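Ondham Family Center
Toy Library and Play Kitchen: Progress Report to the Egan Fund
January 2020

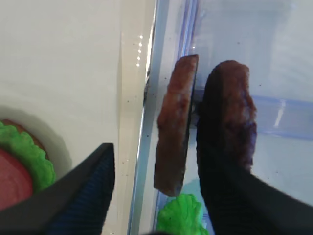 Can the play food be borrowed by families as well as used in the playroom?

Families may borrow it. Each set goes out in a lidded container for up to two weeks, under the same rules as the puzzles and building blocks. A smaller stock stays in the playroom and is not lent.

Background

The grant of $4000 was made last June to replace the worn-out play kitchen items and to set up a lending stock of pretend food. The old items had been in use for many years. Many were cracked, several sets were incomplete, and the painted pieces had lost most of their color. The work was planned in two stages: first the buying and sorting, then the lending. The first stage is complete. The second began in the fall and is going forward, with the changes described below.

Purchases

Most of the money went to play food, containers and shelving. The food was bought as mixed lots from Prodberg and sorted by us into meals. We had planned to buy ready-made sets, but the mixed lots gave us more pieces for the price and let us decide what belonged together. The burger set is typical. It includes brown patties and green lettuce, along with other fillings, and has been the most requested set since lending opened.

Clear plastic containers were chosen for storage. The old cardboard boxes had to be opened to find out what was in them, and children tended to empty several before settling on one. With clear sides they can pick what they want from the shelf.

The shelving came from Utance. It was delivered late and one upright was bent. The replacement upright arrived without charge, but the delay held up the playroom setup and meant that the first sets were stored on the floor of the office.

Lending

Lending opened with 17 sets. Of these, six have needed at least one replacement piece. Small items such as cheese slices and tomato rounds are the ones most often missing on return. We keep spares from the mixed lots in a separate drawer, and so far every incomplete set has been made up again from the drawer without further spending.

Families have asked for longer loans over school breaks. We tried this once and will do it again, but only for sets that have a duplicate on the shelf.

Each container has a card listing its contents. The first version of the card was words only. Bram Wouters, who runs the lending desk, redrew it with a simple outline of each piece so that younger children could help with the packing. Returns have been checked in faster with the new card, and parents have told us they find it easier to use at home.

Cleaning

Cleaning takes more staff time than we allowed for in the proposal. Hard pieces are washed in warm soapy water and left on racks overnight. Crinkled pieces, lettuce in particular, hold crumbs and modeling dough in the folds and have to be brushed by hand. We have moved this job to the end of the lending day and ask families to wipe pieces down before returning them. Most do.

Modeling dough is now kept at a separate table in the playroom. Before that change it was being pressed onto the patties and buns as sauce, and a few of the softer pieces could not be cleaned and were thrown out.

Use in the playroom

The play kitchen is used in both the morning and afternoon sessions. The older children set up a counter and take orders. The younger ones mostly fill and empty the containers, and staff have placed a low bench beside the shelf so they can do this without blocking the stove. The speech group has also started using the food sets for naming and requesting practice, which was not part of our original proposal.

Spending

Nearly all of the grant has been spent or committed. The remaining amount is set aside for drying racks and replacement lids. Lids crack at the corners when containers are stacked too high, and we have lowered the stacks as a result. Receipts are attached to the financial form.

Next steps

The drying racks will be ordered once we have measured the space beside the sink. The contents cards for the breakfast and soup sets still need to be redrawn and laminated. We also plan to put together a second burger set for lending, provided the spares drawer can supply enough buns. If it cannot, we will buy a small lot of bread pieces from the remaining money and report the cost in our final statement, due in June.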